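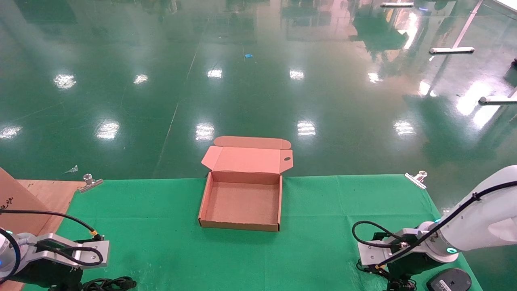 Thursday, box closing, day four. Target for the week is 156 usable demonstrations and we stand at 136, which sounds healthy until you remember that the last twenty are always the ones where everyone discovers they have opinions about how a box should be shut. Starting pose for today's set is the one Menaka wanted: base empty, lid up and leaning back a bit, ear flaps out, box a touch left of the midline so the left arm doesn't have to do its long reach. I've kept the binder clips on the far corners of the mat. Last week the mat crept towards me a little with every drag of the box, and by lunchtime the policy would have been learning to fold cardboard on a moving carpet.

09:40. Warm-up, three runs, none saved. Right arm feels heavy in the wrist when led by hand. Left arm fine. Re-zeroed both grippers anyway.

10:05. First proper batch. Order of work as agreed on Monday's sheet, copied here so I stop losing the sheet:
ear flaps in, left then right
lid down with both grippers, pushing on the top edge
tuck flap bent with the left gripper while the right holds the lid
press the front, let go, back off to rest pose
stop recording AFTER both arms are at rest

The last line is in capitals on account of Henrique Rebelo, who stopped eleven episodes on Tuesday at the moment the flap went in. He says the box was closed and the job was done. The training script doesn't know that. As far as it can tell, the proper end of the task is to hold on to the box for ever.

10:50. Seven kept, four binned. Two of the four were me catching the ear flap under the lid and then heroically digging it out again. We had the argument about whether to keep recoveries. Menaka's view: yes, but only if the recovery is short and a sensible person would do it that way. My digging did not meet the second condition. I've put both in the "recoveries, ugly" folder, where they can keep each other company.

11:15. Tried the Plarnumetti flap guide again (the bent bit of sheet they sent with the second crate of boxes). It does make the tuck easier. It also means every episode contains a bent bit of sheet, and Tandstead are not going to have one on their line. Took it off. Nothing recorded with it on is to go in the main set, please, however pretty it looks.

11:30. Note on boxes. The creases go soft. A fresh box fights back at the lid and springs open if you let go early; one that's been closed 25 times lies down like an old dog. If we only record on tired boxes the thing will be hopeless with a new one, so from now on: change the box every 20 closings, write the box number in the episode notes, and pre-fold the creases once by hand before the first run. Old boxes go flat behind the door. They do not go back on the pile. I found two back on the pile.

13:10. After lunch, Henrique driving, me on the keyboard. He's quicker than I am and I mind less than I expected. Six kept out of eight. His lid push is higher up than mine and more even, so the flap comes to the front wall straight. Mine tends to arrive at an angle and get talked into place. Both styles stay in for now, but I'd like a run trained on his episodes only, to see how much of the wobble in Ado's last evaluation was me.

13:45. Position spread. Nearly all the early episodes have the box square to us. Turned it a little either way for four runs, and the right arm got close to its limit on one of them. Marked the spot in pencil in the plan, not on the mat, as Nseir's segmentation is fussy enough without help.

14:30. Camera dropped out twice. Both episodes deleted whole, no trimming. We tried trimming in November and spent longer lining up the timestamps than we would have spent closing boxes until Christmas.

15:20. Counted up. Thirteen from the two main sessions, plus three of the four turned ones, so four still short. Could have done them, but my last two attempts were sloppy and Menaka pointed out that a tired operator is also a kind of data, just one we've got plenty of.

Tomorrow: last four on a fresh box, then replay ten at random and check the gripper widths look sane. Ask Ado what threshold he is using for "closed". His says shut at a gap I could post a biscuit through.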